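3.2 Dark garments on a patterned bed

Folding black clothing on a bed is harder to annotate than folding it on a plain table, as edges and inner folds share one tone. The Kammont bedroom was included for this reason.
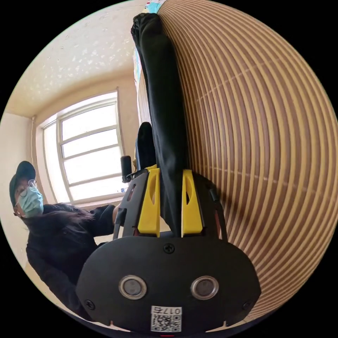
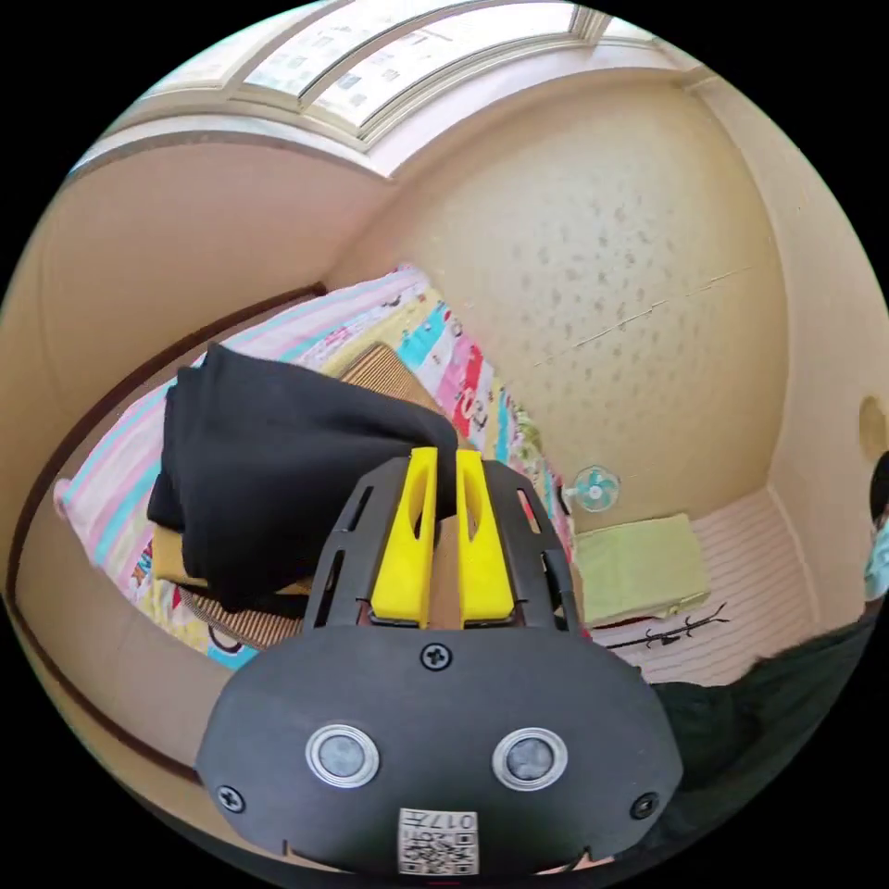
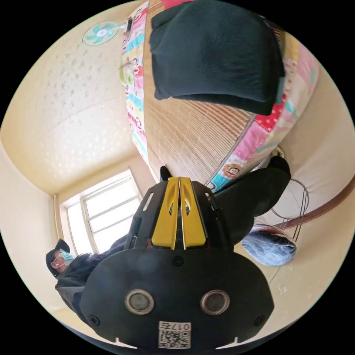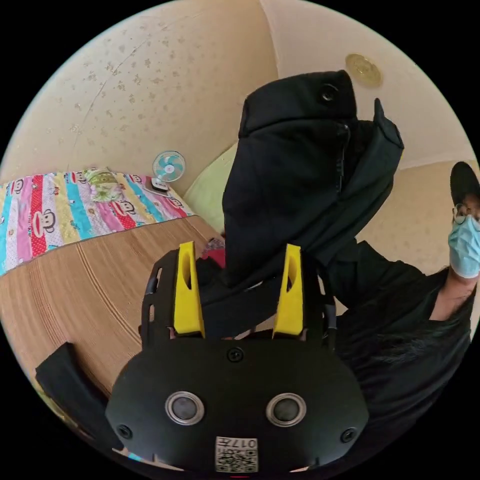 Figure 2. Views from the Kammont bedroom.

Annotators marked each fold line by hand – hoods and zippers were labeled separately. Of 443 segments, 69 were returned for a second pass, mostly where one black item overlapped another.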